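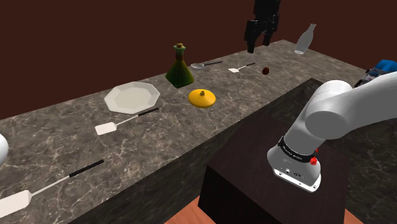 4. Surface pattern and what people say about wiping

The interviews came first, in February, before the home visits were set up. Fourteen households, all in the Sowerby flats, all with the same kitchen layout and a choice of counter made by the landlord years back. Most had dark veined stone. A few had the plain pale board sold under the Tivwood name. Nobody had picked their own counter, good for us, as taste drops out of it for the most part.

We asked one main question: how do you know when the counter needs a wipe? Answers were short. On plain board people said they look. On veined stone people said they feel – palm flat, one slow sweep toward the edge. Several did it for us while talking and did not seem to notice. Kadlec has the fuller notes on this, coded by hand, and his split between "lookers" and "sweepers" is used from now on.

Sweepers wiped more often. Also less carefully, by their own account. One woman said the stone "hides everything, so I just do all of it." A man two doors down said the same stone hides everything so he leaves it till evening. Same counter, same reason, opposite habit. We do not have a good account of this yet. Dvořáček thinks it tracks who cooks and who only cleans up after, and in our sample those are often different people. Could be. The sample is too small to say.

4.1 Pattern against lighting

Earlier work in our group put nearly all the weight on lighting. Low light, fewer crumbs seen, less wiping. Simple enough. But the first round of visits did not fit: kitchens with a strong strip light over veined stone still gave poor spotting of salt and flour, and kitchens with one weak bulb over plain board did fine. So pattern has to be in there somewhere.

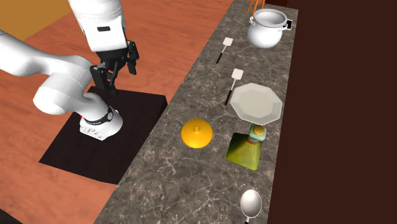
What matters seems to be the match between the stuff dropped and the stuff already in the stone. Pale dry spills get lost among pale veins. Tea and gravy get lost in the dark patches between. Things with a strong color of their own are found quickly on any counter, and people were sure of this without being asked. Turmeric came up a lot. So did egg yolk. Vahidi suggests color does the work first and outline only second, which would explain why a thin white thread was missed by nearly everyone on stone and by hardly anyone on board. We had the thread in as a filler item. Ought to have planned for it.

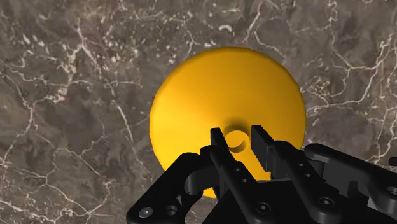 Figure 2. Bright yellow disc-shaped object on dark marble with pale branching veins (rendered).

Size is tangled up with this. A large item breaks across many veins and its edge is easy to follow; a small one may sit inside a single dark patch. We did not vary size and color seperately, a weakness, and one that Theodorakopoulos raised at the planning stage and was overruled on.

4.2 Cloth type

Short section as there is not much to report. Households used whatever cloth they had. Three used the Flaline cloth left over from the pilot, the rest used sponges or old towels. Cloth color turned out to matter a little: pale cloths show what they picked up, and some people kept going untill the cloth came up clean. That is a third way of knowing, neither looking at the counter nor feeling it. It was not in the coding plan. Mikuš went back through the recordings and marked each case, and the counts are in the appendix, but treat them as a first pass. Second coder still to be found.

Spray use was not tracked.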